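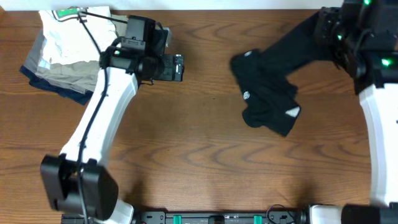 Joint Ownership of Small Woods: Frequently Asked Questions

These answers are intended for people who own a wood together with relatives, neighbours or former business partners and who are thinking of joining the Brurnside Joint Woodland Register. They are reviewed each May. They do not replace legal advice, and owners whose wood is the subject of a court case should speak to their solicitor before sending us any papers.

What is the Register?

The Register is a list of jointly owned woods whose owners have agreed to manage them under a single written plan. It is kept by the Hulon Institute for Woodland Studies at its Brurnside office. At the last review it held 616 woods, most of them inherited.

Who may apply?

Any wood with at least two owners may be entered, provided that the owners between them hold the whole of it. Woods held by a single person, a company or a public body are outside the scope of the Register. There is no lower limit on area. The largest wood now entered, at Stanciu, covers 146 hectares, but most are far smaller.

Do all the owners have to agree?

All owners must sign the entry form. After that, everyday decisions under the plan may be taken by the managing owner, who is named on the form and can be changed at any time by a majority of shares. Three kinds of decision always need every signature: the sale of any part of the land, clear felling of a whole stand, and the granting of a right of way.

One of our co-owners cannot be found. Can we still apply?

Yes, although the entry will be marked as provisional. Please send us a short account of the steps you have taken to trace the person, together with the last known address. A provisional entry gives access to the advisory service and to the map store. It does not allow the managing owner to sign timber contracts under the plan.

One of our co-owners lives abroad. How should that person sign?

A signature witnessed by a notary in the country of residence is accepted. Scanned copies may be used to open the file, and the original should follow by post. If the document is in another language, a translation is needed only for the pages that carry the signature and the witness statement.

What must the management plan contain?

The plan should set out the boundaries, the main tree species and their approximate ages, the work expected over the next ten years and the way in which income and costs will be divided. A sketch map is acceptable for woods with simple boundaries. Owners who already have a plan drawn up by a qualified forester may submit it as it stands, with a signed page on income and costs added at the back.

How is income divided?

The Register does not set a rule. Many families divide income by share of ownership. Others pay the managing owner a fixed sum first, in recognition of the time spent walking the boundaries, meeting contractors and keeping the accounts, and divide what is left. Whichever method is chosen, it must be written down. Disputes over firewood are more common than disputes over timber sales, and we ask owners to state plainly who may take firewood, from which part of the wood and how much in a year.

Is the Institute able to settle disputes?

No. The Institute has no power to decide between owners. It can offer a meeting with one of its advisers, who will go through the plan with everyone present and record the points on which the owners differ. Meetings last up to 2 hours and are held at Brurnside or by telephone. If the owners do not reach agreement, the entry remains in force until one of them withdraws.

What happens when an owner dies?

Please tell us as soon as you are able to. The share is shown as being in transfer until the heirs are confirmed, and work already agreed in the plan may go ahead during that time. New work should wait. Heirs are asked to sign a fresh form within a year of confirmation – late forms are accepted, but the entry becomes provisional in the meantime.

Can an owner withdraw?

An owner may withdraw by giving four months' notice in writing to the Institute and to the other owners. Contracts signed before the notice was given remain binding on all parties. The remaining owners may not continue the entry alone, but they may keep using the plan privately if the withdrawing owner consents.

Does entry cost anything?

Entry is free, as is the first advisory visit. Later visits are charged at the rates shown on the form. Travel is included in the charge for woods in the Brurnside and Lesow districts.

Is our information made public?

The name of the wood, its district and its area are published. The names of the owners, the size of their shares and the contents of the plan are not. Researchers at the Institute may use the plans for statistical work once all names have been removed. Owners who object to this may say so on the form, and their objection has no effect on the entry.

How long does an application take?

Complete applications are usually decided in roughly six weeks. The most frequent cause of delay is a boundary that differs between the title deed and the map. Where this happens, we will write to the managing owner and ask which of the two the owners accept.

Whom should we contact?

Questions about entry forms and signatures should be addressed to Paula Lazăr, Registrar. Questions about management plans and advisory visits should be addressed to Brândușa Mihăilă, Senior Adviser. Please quote your entry number if you have one. The telephone line is open on working days from 9.30 am to 1 pm, and messages left outside these hours are answered on the next working day.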